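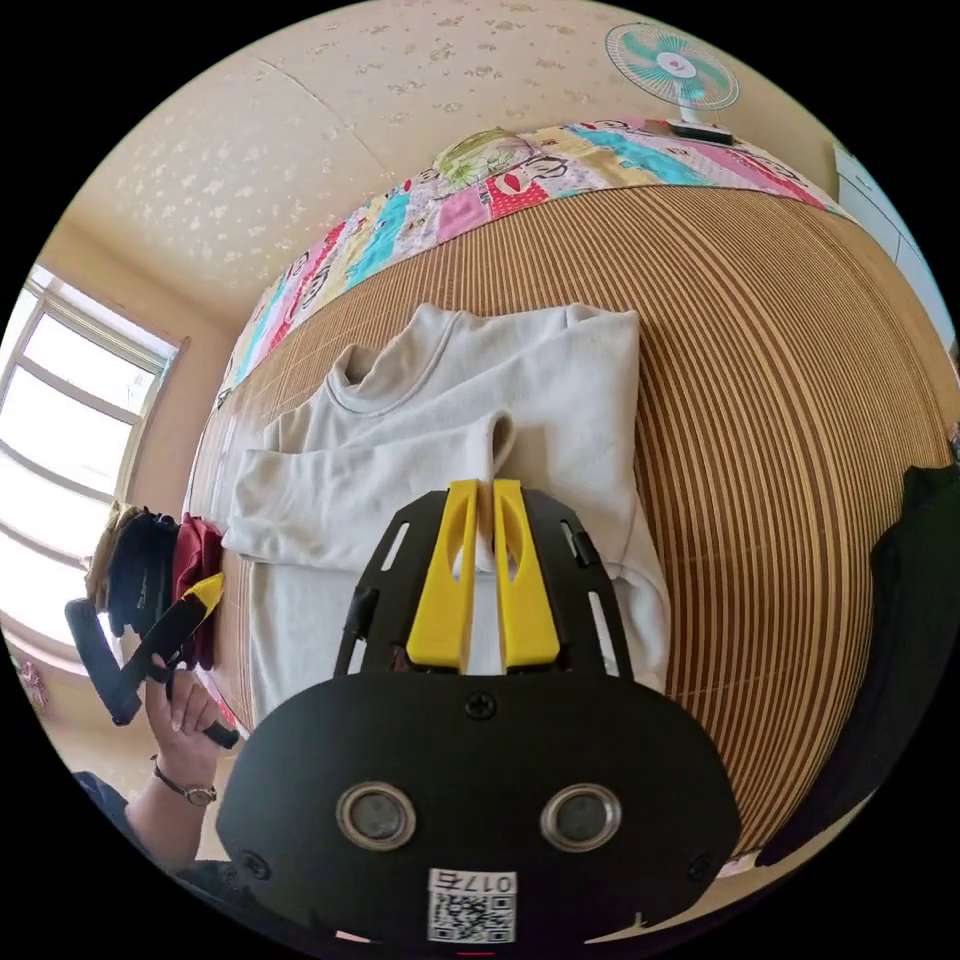
What does Broria do?

It takes recordings of people handling household things and turns them into something a policy can be trained on. In go the video and the finger openings. Out come gripper paths, time-stamped and lined up, with the worst bits marked so that you can throw them away yourself. It does not train the policy, and it will not fold your jumpers.

How is it related to Brumetti?

Brumetti is the planner. Broria feeds it. They were one program until April, when we split them up after a change to the video reader broke the arm controller for a second time. If you have a config file with both names in it, it's an old one and you should start again from the template.

Do I need a fisheye lens?

You need a wide one. The pose tracker works by finding the same corners and textures from one moment to the next, and a narrow lens pointed at a bed sees bed. A wide lens also sees the window, the fan and the cupboard, and those stay put. You'll have to calibrate it. The calibration tool asks for 12 views of the board and will sulk if three of them are the same view.
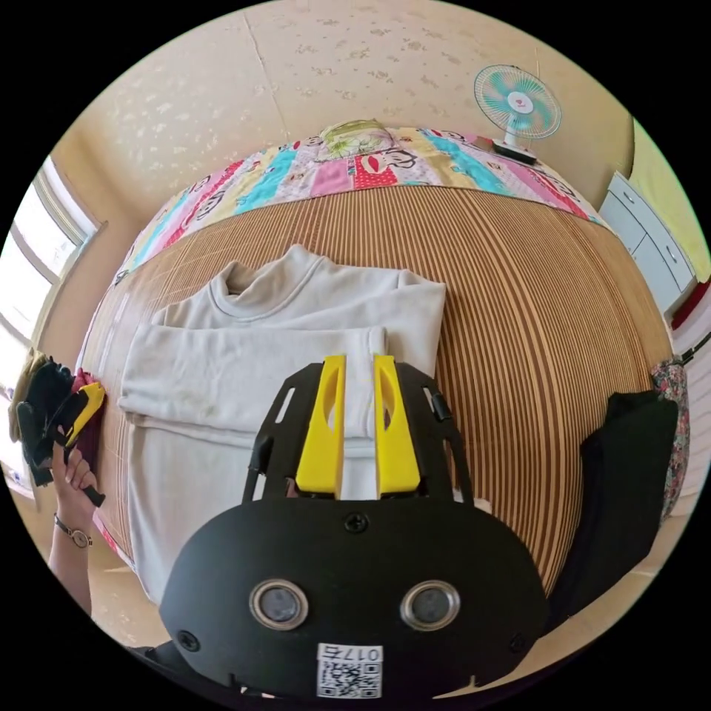

Folding session, grey sweater on a woven mat.

Why does tracking drift when I work close to the cloth?

Cloth moves, and the tracker would much prefer a world that didn't. When a garment fills most of the view, it starts to believe the sleeve is the floor. Set mask_near to true and it will ignore anything in the lower middle of the picture, your own fingers included. If that isn't enough, lift the gripper and look at the room for a moment between folds. It feels silly but it helps.

Stripes are a separate misery. Fine, regular patterns all look alike to a feature matcher, and it will happily slide one slat sideways and report full confidence. Loud bedding is your friend. We have become quite fond of ugly quilts.

Can I record both hands at once?

Yes. Each gripper gets its own file and its own clock, and Broria lines the two up afterwards. Start both recordings, then show each camera the sync code on the laptop screen before you touch anything. Skip that step and you can still line them up by hand with nudge, at a cost of one evening per session.

My left and right are swapped. Is this a bug?

It was, up to version 3. Now it's usually you. Broria goes by the side written in the session file and doesn't read anything off the gripper itself. Run swap_sides on the session, not on single clips, or you will end up with a person who has two left hands.

What counts as one clip?

Everything from the first time the fingers close to the last time they open, plus a second at each end. The splitter makes its guess from finger width. It does badly with thin fabric, where closed on something and closed on nothing differ by less than the noise.
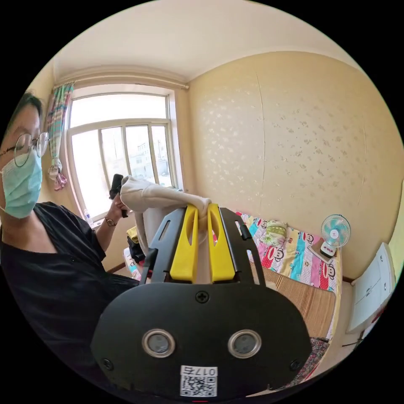 For those, turn on the second check, which looks at whether the thing between the fingers travels with them. It's slower and it gets socks right far more often than the width alone does. It can still be fooled when you pick up two layers and meant to pick up one, and there we have no answer except to watch the clip.

How many clips do I need?

For one garment and one kind of fold, we ask for 1,000 before we'll discuss why your policy doesn't work. People do write to us with far fewer. The reply is polite and short.

Why does the planner refuse a path that a person plainly managed?

A wrist is a better joint than anything we sell drivers for. Brumetti checks each path against the reach and speed of your arm, and a fast flick of a sleeve will fail on speed nearly every time. Try slow_to_fit first. If it still fails, the report names the joint that gave up.

Does it run on Nistton controllers?

Yes, with the driver from the downloads page. The one that came on the disc is older than it looks – please leave it on the disc.

Last updated June 26, 2020

14 comments
Share (6)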